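Thirty-one jars later

09/09/2018

I finally did it, I made the plum jam! All of it! We drove out to the pick-your-own orchard at Havstead with two laundry baskets and came home with far more fruit than any sane household needs, and I've loved every sticky minute since.

The plums this year are the little dark Zirkeck kind, sharp enough to make your eyes water when you eat them raw, and they turn the most gorgeous red in the pot. I used 800 grams of sugar for each kilo of fruit (my old recipe says equal weights, but I like mine tart) and a good squeeze of lemon. Then it's just stirring and waiting, with the radio on and the windows wide open.
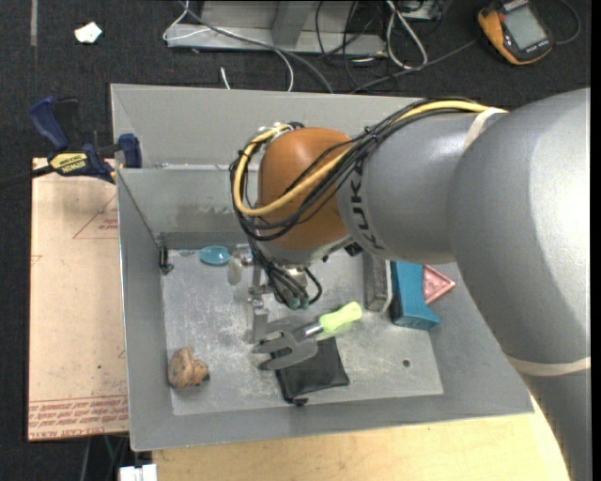 The thing I changed this time was letting the cut plums sit in the sugar overnight. What a difference! They gave up so much juice that I didn't add a drop of water, and the pot came to a boil without catching on the bottom. I gave each batch 30 minutes or so and tested it on a cold saucer from the freezer.

Final count: 31 jars, and one half-full one that is already in the fridge and going down fast on toast. I want to hold a few back until January, when a spoonful in hot oatmeal is the best breakfast I know. Next up is pears, if I can find more lids.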